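Hand-held grippers, Zullmont vs Mudley: anyone else not sold?
Page 1 of 1

gumleaf_servo
Posted in May, 4:10 pm
Had a go with both at the Utmont hall. Zullmont want 600 for theirs, the Mudley is 284 plus postage. I can't see where the extra money goes. Same idea, finger out the front, camera looking over the top, marker board on the side so you can track it.

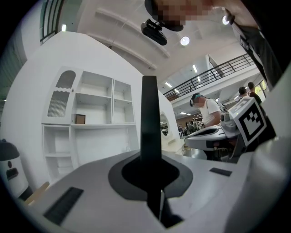 My wrist was sore after 8 minutes with either of them. The brochure says "all day comfort". Pull the other one.

backlash_bev
Were you gripping anything heavy or just waving it about? Weight only bothers me when I hold it out at arm's length.

gumleaf_servo
Light stuff mostly. Still sore.

tinshed
Disagree on price. The Mudley finger flexes sideways and you'll be re-doing your calibration every week. I logged 271 grabs on mine before I gave up and put it in a drawer.

gumleaf_servo
Was that the old finger or the new one? They changed the rubber. My gripe is tracking near big plain white surfaces. I don't trust either brand there until somebody posts raw numbers.

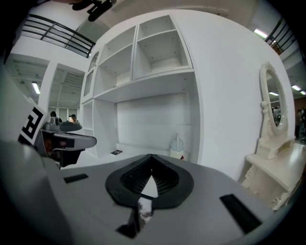

The sales bloke reckoned lighting makes no difference. I'd like to see him prove it with a row of fluoros overhead.

backlash_bev
Lighting is the whole problem, in my experience. Matte grey housing helps a bit.

tinshed
Colour of the housing does nothing. Fix your exposure.

oldmate_pid
Has anyone tried the Onyshchenko controller with the Mudley? Supposed to sort out the lag.

gumleaf_servo
Supposed to. Got a log file?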